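The Calendar Room

The upstairs room at Gebremichael's had been three things in the two years Hiwot Feyisa had worked there – a tailor's storeroom, a place to park broken chairs, and for one hopeful month a yoga studio. Now it was hers! She had the key on a loop of string around her neck and she kept touching it on the stairs, all the way up, like a kid with a new tooth.

Downstairs they sold fabric. Upstairs, starting in August, there would be sewing lessons. She had already named it Tenach, which was what her grandmother used to call out at the end of a phone call, and she had already written the name on everything she owned, including her lunch box.

She opened the door and loved it all over again. The brick tiles, that dark maroon red with the pale lines between them, so rich you wanted to lean on them. The white ceiling. The fan! She flipped the switch and the fan took a second to think, then went, and the warm air started to move and smell of cotton and old glue.

"You're smiling at a fan," said Mr. Gresance from the landing. He had carried up one end of the cutting table and was waiting for somebody to take an interest in the other.

"It's a wonderful fan."

"It ticks."

"It ticks in time," she said, and ran down to lift her end.

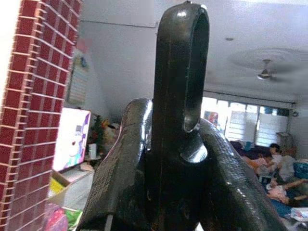 "Where do you want the table, under the fan or by the bricks?" he asked.

"By the bricks, long side to the wall, so the patterns don't blow off every time somebody turns the fan on."

So by the bricks it went, and then a hand's width to the left, and then back, and Mr. Gresance sat down on it to show that it had finished moving. He had driven in from Torkanthorpe at 5 in the morning with the table tied to his roof, and he had eaten nothing since but a peach.

Hiwot gave him half her bread and walked the room with the tape measure. Irons along the far side. A rail for the half-made things. Hooks, lots of hooks, because people who sew come in with bags inside of bags. She wrote it all on her arm, having left the notebook downstairs, and when she ran out of forearm she started above the elbow.

"And how many have signed up?" he said, with his mouth full.

"Twenty."

He stopped chewing. "There's one table."

"There's one table today," said Hiwot. She could see them already, bent over their zippers, pins in their mouths, somebody's radio going, somebody laughing so hard she had to put down the scissors. She could hear the fan over all of it. "Do you still have that other one? The long one, with the bad leg?"

He looked at the bread, and at the stairs, and at the woman in front of him with measurements up to her shoulder.

"I'd need another peach," he said.

She was already on her way down to find her shoes and a piece of rope.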